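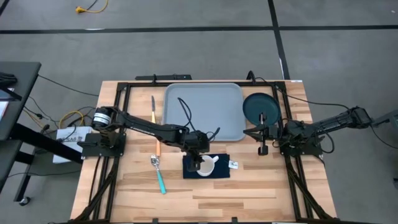

Oiling a butcher-block top

Use food-grade mineral oil. Cooking oils go rancid in the wood and leave a sticky film. Warm the bottle in a bowl of hot tap water for 11 minutes so the oil flows into the grain.

1. Scrape off dried food with a plastic scraper held flat.
2. Wash with dish soap and a damp cloth, then dry at once. Leave overnight.
3. Sand rough spots with 220 grit, along the strips.
4. Wipe on the oil with a lint-free rag. Cover end grain twice.
5. Wait 4 hours and buff off whatever has not soaked in.

A new top needs a coat weekly for the first month. After that, oil when a drop of water no longer beads.

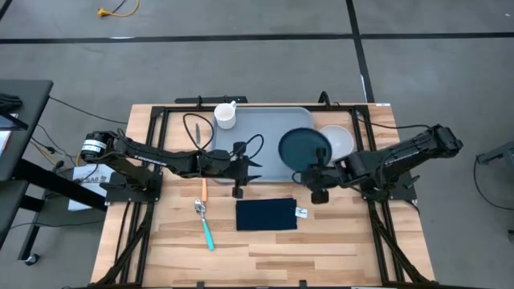
Stains and scorch marks respond to different treatments, and the first test should be made on the underside. Coffee and tea rings usually lift with coarse salt and half a lemon, rubbed in, left for 16 minutes and rinsed. Black rings from iron pans need oxalic acid (wear gloves, rinse twice). On a top made of mixed tan, cream and brown strips, treat the full length of a strip, as a bleached patch stops looking like natural variation when it ends halfway along. Scorches have to be sanded out. Feather the edges well past the mark or the low spot will hold water.

Gaps between strips

Hairline gaps open in dry winter air and mostly close again by August. Do not fill them in the heating season. If a gap stays open all summer, work in wood glue with a thin blade, clamp, and scrape off the squeeze-out while it is still rubbery.

Rags

Mineral oil rags can go in the trash. Rags used with linseed or tung oil can self-heat and must be dried flat outdoors first.

Page checked by Rūta Liepiņa, 10th January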